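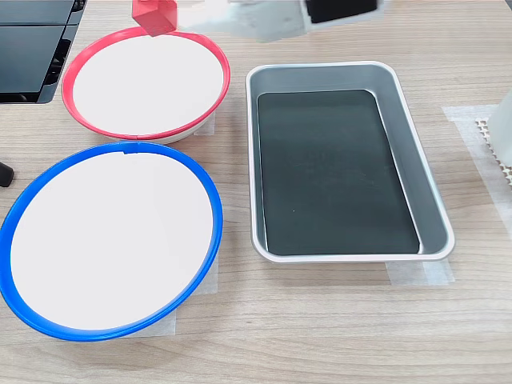

Red plate, blue plate, and what goes where

OK quick one, I have to be out the door by 4.

I finally sorted out the color sorting table. Only took all of April. Red plate at the back, blue plate in front of it, metal tray on the right. The idea is simple - red blocks go on the red plate, blue ones on the blue, and the tray is for whatever is waiting its turn.

The tape was Imelda's idea. I kept setting the plates down wherever and then every round started from a different spot, and it drove me nuts. So now there's tape under both. White, kind of see-through, not pretty. Stays put though. I'd bought the fancy putty first and it left greasy spots on the wood, do not reccomend.

I went back and forth on the plates. Plain white with a colored rim won because the middle stays white and a block really shows up on it. Had all-red ones before and a red block just dissapeared in there. Also they have a bit of a lip, so stuff doesn't skid off onto the table. Mostly.

The tray is from the kitchen drawer. I want it back eventually.

Still to do - find the rest of the blocks (under the couch, I bet), wipe the table down properly, ask Desmond if he still has that green plate. If he does I'll have to squeeze it in somewhere and re-tape the whole thing. Ugh.

More when I get a minute. Thaís, I owe you a call, I know!!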